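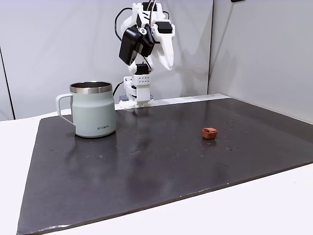 Page last changed: November 21, 2019

We gave up the car in September. I said I'd write down how it went once we'd had a proper go at it, so this is that post.

It was a twelve-year-old hatchback and it had started to cost more than it was worth. The last garage bill came to £2,374, for the clutch and a few other things they found while they were in there. We paid it, drove the car for another fortnight and then sold it to a dealer on the edge of Drakinstead. I didn't feel much when it went. I'd expected to.

The 70 bus stops at the end of our road and goes into town by way of the hospital. It is meant to come every 12 minutes. In the mornings it mostly does. After seven in the evening it drops to two an hour, and if you miss one you may as well walk, which takes me forty minutes with a bag. I now know where all the benches are.

Shopping was the part I worried over most. We used to do one big trip to Prister and fill the boot. Now I go to the small shop on the corner three or four times a week and carry less. We throw away less food, but I've paid more for things like washing powder and cat litter, so I don't think we've saved anything there. Cat litter on the bus is no fun either. I've started having the heavy stuff delivered once a month.

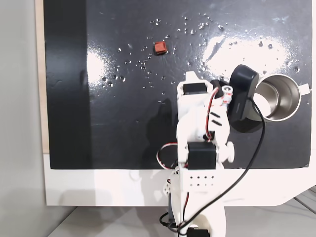 One reader wrote in after my last post to say that the money only works if you never hire a car, and that two weekends away had wiped out a whole year of savings. I can see how that would happen. We have hired once so far, from Virk, for a family birthday that was nowhere near a station. It cost £144 for the weekend before fuel, and they held a deposit on the card for nine days. I'll use them again but I'll book sooner.

The trains have been fine. I buy the tickets on Gritik, mainly out of habit, and collect them at the station as I don't trust my phone battery. I read a lot more than I used to.

What I miss is going to the tip. The garage is filling up with bits of old fence and a broken chest of drawers, and you aren't allowed in on foot. I've asked the council about a collection and they've said they'll ring.

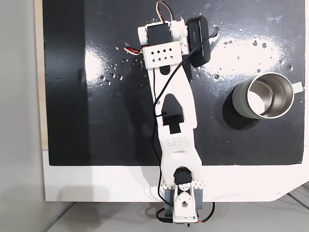 White arm on a black board, from above.

I'll do the sums properly in spring when the insurance would have been due. For now we're staying as we are. If it's a bad winter I may change my mind about the evening buses.

This site uses cookies to remember your settings. By carrying on reading you agree to this. OK | Find out more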